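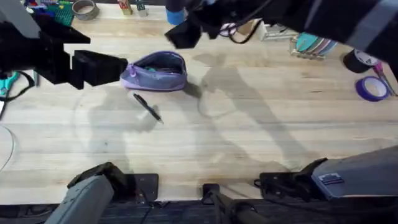
Subject: Re: Inventory screen, icons too small on handheld
Date: 22 October 2024
From: Lukáč
To: narkero-ui list

> The new inventory grid for Narkero looks good on my monitor, but on
> the handheld I cannot tell the rope from the snake skin. Can we
> make the icons bigger, or must the whole panel be drawn again?
> Also, is the brown background final?

Hello all,

I tried this on the handheld yesterday evening and I agree, the rope and the snake skin are almost the same at that size. The panel itself does not need to be drawn again. The grid has a margin of 31 pixels on each side which came from the old Garkincombe layout, and we do not use it for anything now. If I remove it, every icon can grow a little and the number of columns stays the same.

For the rope I would like to change the outline as well. At present both icons are a coil seen from the side. I will make the rope hang from a hook, so the shape is different even when the colour is hard to see. The snake skin can stay as it is.

Please be aware that we have over 195 item icons in the sheet, and I did the final export only for the Hosomdale chapter. The others are still drafts, so please do not report blurred edges on them yet.

The brown background is not final. I made 2 other versions, one darker and one with a paper texture – the paper one is nicer, but the small text for the item weight becomes difficult to read on it. I have put both in the shared folder, next to the old one.

One question from my side: does the tooltip still need 4 lines? In German the text already goes over the border, and I would prefer to know before I draw the box.

Regards,
Lukáč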